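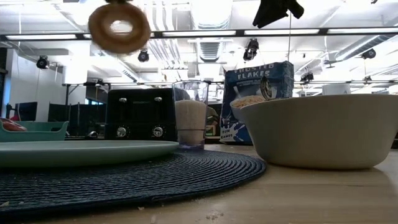
Will the robots at the breakfast tables take anybody's job at Havthorpe?

Everyone who works the breakfast shift today keeps their place on it, and that was written into the plan before we signed for the first arm. What changes is what people do between five and nine in the morning.

BRALTVILLE, Jul 12, 2021 – I'm Delia Domínguez, and I run morning service at Havthorpe, the residence and dining hall on the east side of town. Our office asked me to write this announcement myself instead of having it polished up by someone who has never carried a tray, so please forgive me if it rambles a bit!

Starting this week, Havthorpe is bringing table-setting arms from Quiroga into regular use on our morning shift. We tried them out from January on, first with nothing but plates and bowls, then with food. They do the fetching and placing. A bagel goes from the basket to the plate, a bowl goes where a bowl should go, and the cereal gets put out next to it. That's the dull part of breakfast, and if you've ever done it for a full dining hall before sunrise you know exactly how dull it gets (and what it does to your shoulders).

We have 43 people on staff, and 15 of them work mornings. I sat down with every one of those 15 before we said yes to anything. Some were excited, some were worried, and a couple told me flat out they thought it was a silly way to spend money. I wrote all of it down and took it upstairs. Three things came out of those talks, and they are now part of how we work.

First, nobody's hours go down. Time that used to go into laying tables now goes to the residents – sitting with folks who need a hand eating, taking special orders, having an actual conversation before the day gets busy.

Second, the person on the floor is in charge. Anyone on shift can stop an arm, and they don't need to ask me or fill out a form first. Ebenezer Odoi, our lead cook, pushed hard for that one and he was right to.

Third, training happens on paid time. Each morning worker gets 9 hours with the equipment, split up over several weeks. Yamila Zúñiga from Quiroga teaches the sessions, and she has been very patient with those of us who still write our grocery lists on the backs of envelopes.

"I was one of the people who didn't want it," says Ebenezer. "I still do the eggs by hand and I'm going to keep doing the eggs by hand. But I used to spend the first hour of my day walking back and forth with dishes. Now I spend it cooking."

It hasn't all gone smoothly. Bagels were a headache for weeks, and so were cereal boxes once the cardboard got a little crumpled. Soft things and bendy things are hard, I've learned. Yamila's team kept adjusting, we kept complaining, and eventually we got to a point where I was comfortable putting my name on this. Hot drinks are staying with people. So is anything to do with allergies, and I don't see that changing.

We're also adding a new role, morning floor coordinator, which goes to Jelle Hendriks from our own crew. Jelle will keep the schedule for the arms, write up problems and pass them along to Quiroga, and look after new hires during their first month. It comes with a raise, too.

If you work in food service or senior living and want to talk about how we set this up, call the front office at Havthorpe in Braltville and ask for me. Mornings after ten are best. Families of residents can stop by the dining hall any weekday during breakfast and ask the staff whatever they like – they have plenty of opinions and I haven't told anyone what to say.

Press contact: Remo Longo, Havthorpe front office, Braltville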